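Shared workshops should publish the hours their members spend on a machine as well as the machine itself. The Zarnstead workshop has kept such a record for its two-arm table, and the figures deserve a wider reading. Assembly, wiring and the fitting of the walls took 811 hours of members' time. Adjustment has since taken a further 1,359.

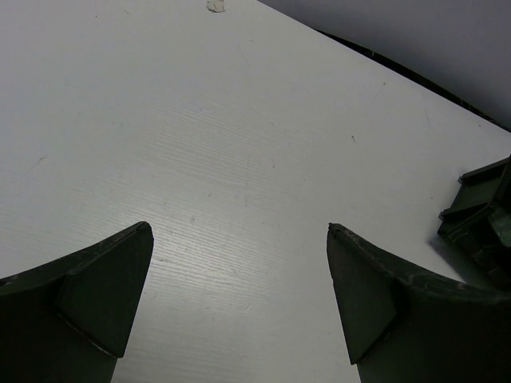 Most build guides stop at the first of those figures. A newcomer who follows one may reasonably believe that the work ends when the last bolt is tight. In practice it is the small matters that fill the evenings: how far a gripper should open, how a cable should hang so that it does not pull on the wrist, how low a finger may travel over the table. None of this appears in a parts list, and little of it is passed on when members leave. The workshop's governing body should therefore require an adjustment log for every shared machine, kept beside it and open to all.
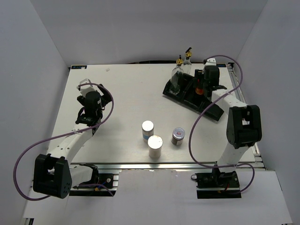 Treasa Keogh objects that a compulsory log would put people off. Members give their time freely, she wrote to the workshop in November, and those who enjoy building seldom enjoy filling in forms; three lines scribbled after a session would be worth more than a page that is never completed.

Her point about length is accepted. The log should be short. It should still be compulsory, and it should begin with the next machine approved for the Zarnstead floor.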